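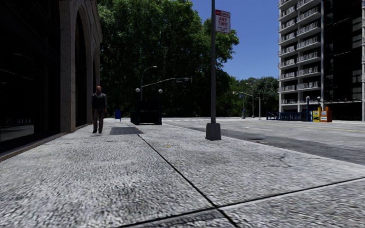 Can a machine do the household chores yet? A few of them, slowly, and with a person standing near who knows where the stop button is.

I went to the open day in Irkemthorpe in September with this question in my head. Two firms shared the hall. Brakus makes machines for shops and warehouses, and Lâm makes one for the home. I do not work in this field. I clean my own flat and for six years I worked in a small supermarket in Sumley, so I know these chores from the side of the person who does them.

The first demonstration was shelf filling. The Brakus machine had to put 80 tins on a shelf, labels to the front. It needed 20 minutes. In my time at the supermarket I would have been spoken to for such a speed, but the rows were very straight, and I must admit I was never so careful with labels. When a tin lay on its side the machine stopped and waited for help. The engineer set the tin upright with two fingers and the work continued.

After this we saw towels being folded. I had seen videos of it before and they are always played faster than real life, so it was good to stand there and feel how long it takes. A hand towel went well. A fitted sheet was not tried, and when a lady asked for one, the people from Lâm laughed in a friendly way and said "next year".

More interesting for me was the part about walking outside. A machine that brings your shopping home must first use the pavement, and for this it practises in a computer-made street before anyone lets it out to a real one. Paving joints, the curb, a pole, the way down to the underground, a man who stands in the shade of a building – all this is nothing for us, and for the machine it is a day of work. They told us that the home model had finished 391 practice trips in the computer, and in 342 of them it arrived without touching anything. I asked what happened in the others. Mostly it stopped and did not dare to go further, they said, and shadows were a frequent reason, as a dark shadow on a light pavement can look like a hole.

I liked this answer because my grandmother's dog had the same problem.

Lunch was soup and bread, served by people. In the afternoon there was a talk about prices, but no price was given, only that renting will come before buying. Somebody behind me asked about stairs. The home model can climb them, but not yet with a bag in its hand – a pity, as I live on the fourth floor.

If you want to go next time, come early. By eleven o'clock the queue for the towel folding was long and from the back you see only coats. The bus from Sumley stops in front of the gate, and the return bus leaves from the other side of the road, where I waited on the wrong side for a good while.

Last updated: September
14 shares | 6 comments

Recent posts
A morning at the Sumley bread factory
Which mop for an old stone floor?
My years at the till, part two
Irkemthorpe market by bus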